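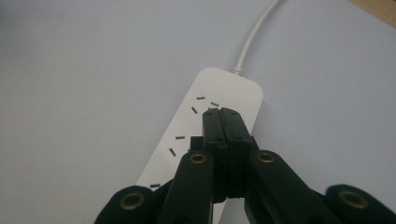

Thursday, 8.40 am

Second go at the standby power question, starting from the numbers we already have and not the ones on the supplier's sheet. The Sidwood sheet says a dehumidifier in the small store will "typically halve" drying time for oak blanks at this time of year. Typically, where? Our small store has a concrete floor, one outside wall and a door that doesn't meet its frame. I'd like to see the shed they measured in.

What we want to know:

- does the dehumidifier dry the blanks faster than leaving them stickered in the main shop
- if so, is it the machine or just the warmer room
- do the blanks come out usable, or dry outside and wet in the middle

The last one is what the sheet skips. A fast reading on a pin meter at the surface tells you about the surface.

**Set-up**

17 blanks, all from the same two boards, end grain sealed. Should have been 18 but one had a shake running most of its length, found it when cutting. So nine in the store and eight in the shop, and yes, that's untidy. Board of origin is marked on each in pencil, A or B, and both boards are split between both rooms as evenly as they'd go.

Every blank weighed on the Trelteck scale. Heaviest came in just over 800 g, which I'd rather not trust to the last gram. The scale wandered by two grams when I left the same blank sitting on it through a cup of tea. Put it on the other bench, away from the door, and it wandered less. I'm now weighing each one twice and writing both figures down, no averaging in the book. Average later if you must.

**10.15 am**

Checked the Rønning meter against the old Buteo one on the offcuts. They disagree, always the same way, with the Rønning reading drier. The leaflet with the Rønning has a species correction table and I've applied the oak line to it. They still disagree. The Buteo has no table at all, so for all I know it is set up for pine and always was. Neither gets to be the truth here. Going by weight, with an oven-dry sample at the end to fix the moisture content properly. Meters are for comparing one blank with itself, day to day, and that's as far as I'd push them.

Cut three thin slices for the oven from the offcuts, two from A and one from B. They are in at the low setting. Weigh every couple of hours until they stop losing. Don't take them out because they look done.

**What the last lot tells us (not much)**

Went back through the notes from the November trial. It was 11 blanks, all in the store, nothing kept in the shop to compare with. They lost weight, and somebody wrote "works well" and underlined it. Oak loses weight in a cupboard. There is no room temperature written down for most of it, and on the days that have one, the store was warmer than usual with the door kept shut. A small heater and a bit of draught strip might have done the same job.

Also found that four of those blanks were later turned, and two cracked at the foot. Not mentioned anywhere near "works well".

**1.30 pm**

Thermometer and humidity gauge now in both rooms, on the middle shelf, same height. I had them side by side for an hour first and they agreed well enough on temperature. Humidity was three points apart. Noted on tape on the back of each gauge so we can knock it off.

Store door propped to its usual gap. It would be easy to seal it up and get a better result, but then we'd be testing a room we haven't got.

First reading to compare at 72 hours. I expect the store to be ahead by then and don't think it will mean much, as the early loss is mostly from near the surface in any case. The gap at three weeks is the one to look at, and then a blank from each room sawn through the middle.

**4.50 pm**

Slices still losing. B is slower than both A pieces, which may be the board or may just be that I cut it thicker. Callipers say slightly thicker. Will cut another B in the morning.

Bucket in the dehumidifier has a finger of water in it already. Before anyone gets pleased about that, it's pulling damp out of the floor and the wall as well as the wood. Weighing the bucket proves nothing about the blanks. I'll log it anyway.

To do:

- [ ] fresh B slice, match thickness to the A pair
- [ ] second weighing for blanks 6 and 7, I only did one
- [ ] ask Sidwood what species and thickness their figure came from
- [ ] find out what the machine costs to run for three weeks, measured, not from the label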